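Project report: a hand-held gripper and what it sees
Padmavathi Pisharody, second year, Pedance module

I'll start with what I wanted, because it changed a bit on the way. The module asked for "a device that handles an everyday object", and most people in my group went for something on wheels. I wanted a gripper you hold in your hand, with two flat fingers and a camera looking down between them, so that I could record myself doing small household jobs and later use the recordings to teach an arm the same moves. Rodrigo Prata let me have a bench corner at Darkoswood, the shared workshop behind the station, and the rest I did at home in the living room with the sofa for company.

The fingers are flat black plates that face each other, and each one has a little tab near the tip with a screw hole in it. I went through several versions before I stopped fiddling with them! The first pair bent inwards when I squeezed, the second pair was stiff enough but so smooth that everything slid out. The ones I kept have a rougher inner face, which I got by leaving the print as it came off the bed and resisting the urge to sand it (I love sanding, so this was hard).

For a work surface I used a big white board. My tutor, Margarida Rocha, thought plain white would be too easy for the software, but I wanted to start easy. It has brown smudges on it now, and I decided to leave them where they were and use them as landmarks when lining up one recording with the next.
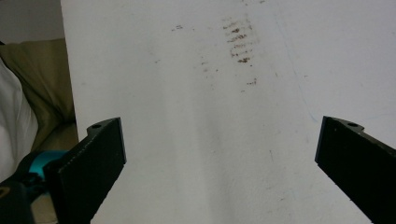 Darkoswood and home, March

I began the month with the jaws wide open and the board in view, checking that both fingertips stayed in the picture all the way through a squeeze. They didn't, at first. The left one wandered out of view because my camera bracket was tilted, and I'd spent a whole evening blaming the lens. Duarte Gouveia spotted it in a minute. He put a ruler against the bracket and just looked at me — very kind about it, but still.

After that I made a proper plan. Every recording had to begin with the fingers open and end with them open, with one pick and one put-down in between. I kept the files in a folder called Stotetti (the name of the whole project by then, don't ask, it was a typo that stuck) and wrote one line per recording in a notebook. By the end there were 440 recordings, and I threw out 193 of them. Most of the bad ones were my own hand shaking, or me starting to move before the camera was running.

Eduardo Gouveia, Duarte's brother, helped with the code that reads how far apart the fingers are. My version measured it from the picture, which worked nicely until the light went in the late afternoon. His reads it from the mechanism and only checks against the picture now and then. We kept his. I did argue for mine, and I still think it could work with better lighting, but I had a deadline and he had tested his on a much messier bench than mine.

The next job was objects. I wanted things with round sides, as flat fingers and round things don't get on very well and I was curious how bad it would be. A glossy blue plastic one with a white label was my favourite to practise on, partly for the colour, which stands out so well on the white that the software found it with hardly any tuning. The label was more trouble. Its edge made a second outline inside the first, and for a while the program was quite sure there were two objects.
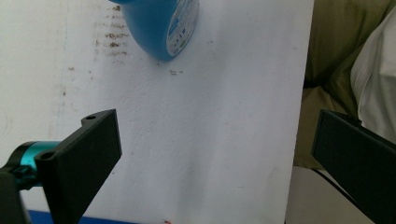 What I would change

Weight, first of all. My wrist was sore after an hour, and I'd move the heavy parts back towards the handle next time. I'd also tidy the cables before recording anything, and I'd shade the board so the fingers' own shadows matter less (they confused the outline finder more than the smudges ever did).

I'd like to try longer fingers too. Abou Jaoude, the little parts shop I used, has a softer filament that Rodrigo swears by, and I have a spool of it waiting at home. The recordings I kept and the notebook pages are in the project folder, and the drawings for the fingers are with Margarida if anyone in next year's group wants to print a pair.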